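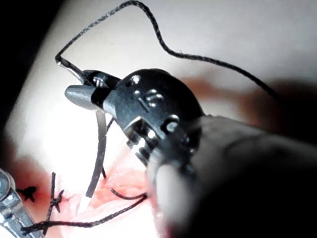

# 黒い糸と白い練習材のページ

縫合の練習をしていると、縫っている時間よりも糸を眺めている時間のほうが長いんじゃないかと思うことがあります。私だけかな。黒い編み糸って、まっすぐ置いたつもりでも、ちょっと目を離すともう別の形になっているんですよね。輪になったり、波打ったり、自分の上に乗っかったり。

このページは、ハレナム(Harenum)の練習室で見た糸と針の写真に、思いついたことを書きそえた小さなギャラリーです。上手な縫い方の解説ではありません(それはちゃんとした先生の本を読んでください!)。練習ノートの通し番号は373まで来たのに、私の縫い目はまだときどき斜めに歩いていきます。それでも続いているのは、たぶん、この道具と材料の見た目が好きだからです。

## 針のこと

曲がった針の何がいいって、あの弧です。最初に手にしたときは「なんで曲がってるの、刺しにくいじゃない」と思いました。家庭科の針しか知らなかったので、まっすぐ押せばまっすぐ進むものだと信じていたんです。で、まっすぐ押して、見事に引っかかりました。練習材の表面がぐいっと持ち上がって、離したらぷるんと戻って、横で見ていたUchenna Ojoさんに大笑いされました。

曲がった針は、曲がったとおりに進ませてあげればいい。頭ではすぐわかるんですけど、手がわかるまでは長かったです。針先が表面に触れた瞬間、つい先を急いでしまうんですよね。そこで待って、角度を立てて、それからくるっと回す。うまくいった日は音もなく抜けてくる感じがして、これがもう、たまらなく気持ちいい!

それから、針のおしりと糸のつなぎ目。ここを見るのも好きです。金属が急に糸になるところ。細いくせにちゃんとつながっていて、ここから後ろは全部、糸のわがままが始まる場所でもあります。針は黙って弧を描いているのに、糸のほうは好き勝手に上へ行ったり横へ行ったり。同じ一本の道具とはとても思えません。

つまむ位置も、いまだに迷います。先に寄りすぎると刺す長さが足りないし、おしりに寄りすぎると針がぐらつく。Ojoさんは「迷ったら一度離して、つかみ直せばいいの」とあっさり言います。つかみ直すのは負けだと思っていた時期があるので、あのひとことにはだいぶ助けられました。

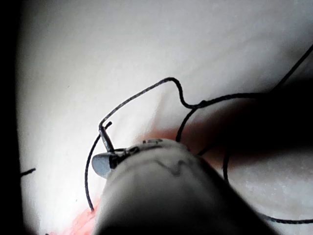
ハレナム、2022-12-28

黒い糸がぐいんと山を描いて、てっぺんからすとんと落ちて、そこで小さくよじれているところ。この「よじれ」が好きなんです、困るんだけど好き。糸が自分と交差しているのか、くるっと回っているだけなのか、じっと見てもよくわからなくて、こういうのは目で追っているうちに一日が終わります。短い糸の切れ端がぴんと上を向いているのもかわいい。後ろの白っぽい面は肌みたいにすべすべで、ちょっとつやがあって、黒い糸がよく映えます。

## よじれとのつきあい方

せっかくなので、糸のよじれの話をもう少しだけ。

編み糸は、しなやかなのに記憶力がいいです。袋の中で折りたたまれていた形をずっと覚えていて、出してすぐに使うと、そのくせのまま輪を作りたがります。私は縫い始める前に、糸を指のあいだでゆっくり引いて、くせをなだめるようにしています。ぎゅっとしごくと毛羽立つので、あくまでゆっくり。これをさぼった日は、結ぼうとするたびに別の輪が横から割り込んできて、どれが本物の輪なのかわからなくなります(割り込んできた輪のほうを締めてしまったことも、あります。ええ、何度も)。

よじれが小さいうちは、両側をゆるめて待つと、するっとほどけてくれることが多いです。あわてて引くのがいちばんよくない。引けば引くほど、よじれは小さく固くなって、しまいには結び目になって居座ります。そうなったら私は切ります。もったいないと思ってほどこうとしていた頃もありましたが、ほどいた糸はそこだけ弱々しくて、見ていて落ち着かないんですよね。

Ojoさんは糸を長めに残す派で、私は短めに残す派です。長いと結びやすいけれど、あちこちに引っかかる。短いとすっきりしているけれど、つかみそこねるともうおしまい。いまの私は端を3センチ残すことにしていて、これが自分にはちょうどいいみたいです。来年の5月にはまた違うことを言っているかもしれません。

## 練習材のこと

白いのと、肌色のと、断面に色の層があるのと、いろいろ試しました。私の好みは断然、白っぽいものです。黒い糸がどこを通っているか、ひと目でわかるから。肌色のほうが本物らしくて気分は出るんですが、夕方になると糸も影も全部いっしょくたに見えてきて、目がしょぼしょぼします。

使いこんだ練習材の表面も、見ていて飽きません。縫っては抜いて、縫っては抜いて、小さな穴が並んでいきます。穴の並びを見ると、その日の調子がなんとなくわかるのがおもしろいところ。最初はきれいに等間隔で、途中からだんだん広がって、最後のほうはもう早く帰りたい人の穴です。

いま練習室で使っている手入れの順番は、こんな感じ。

- 残った糸をすべて抜く。根元で切って、結び目のついていないほうを引く
- 表面をぬるま湯で洗って、やわらかい布で押さえる
- ほんの少しだけ粉をはたいて、平らな場所に置く

粉は本当に少しで十分です。私は最初にたっぷりかけてしまって、針を通すたびに白いもやが立ち、机も袖も真っ白になりました。Akandeの引き出しに入っている小さいはけが便利なので、使ったら戻しておいてくださいね(と、ここに書いておけば誰か読むかな)。

## 結び目のこと

結ぶのは、縫うのとはまた別の楽しさがあります。私は1か所につき4回結ぶようにしています。2回だと、翌朝見たときにゆるんでいることがあって、あれはかなりがっかりします。ちゃんと締めたはずなのに、ふわっと開いているんです。

かといって、力いっぱい締めればいいわけでもなくて。締めすぎると練習材の端がきゅっとめくれて、小さなひだになります。両側の縁がそっと触れ合って、少しだけ盛り上がっているくらいがいいと教わりました。「寄せるだけ、しぼらない」とTimuraのノートの表紙に大きく書いてあるのは、私の字です。書いた本人がいちばん守れていません。

輪を通す向きを交互に変えるのも、油断すると忘れます。同じ向きに重ねていくと、結び目がくるんと横を向いて、糸の上をすべり始めます。見た目はそんなに変わらないのに、引っぱるとすぐわかる。それを確かめたくて、わざと同じ向きに重ねたものと、ちゃんと交互にしたものを並べて縫ってみたことがあるのですが、途中でどちらがどちらかわからなくなりました。次は横に印をつけておきます。

## 切れ端のびん

練習で出た糸の切れ端は、Hallovのジャムの空きびんに集めています。特に使い道はないんですけど、黒い糸がもしゃもしゃとたまっていくのを見るのが楽しくて。びんはほぼ満杯です。振っても音がしないくらいふわふわで、ふたを開けると、押しこまれていた糸がむくっと起き上がってきます。

針はもちろん別です。針は数を合わせてから、ふたの固い専用の容器へ。糸を切ったあとの針は小さくて、机の上で光っていればいいのですが、影に入ると見つけるのに苦労します。片づけのときは明かりを低い位置から当てると、きらっと光ってくれるので見つけやすいです。

白い練習材の新しいものが届いたら、次は細い糸でも試してみます。細い糸のよじれはもっと小さくて、もっと手ごわいらしいので、いまから楽しみなような、こわいような。写真が撮れたら、このページの下に足しておきますね。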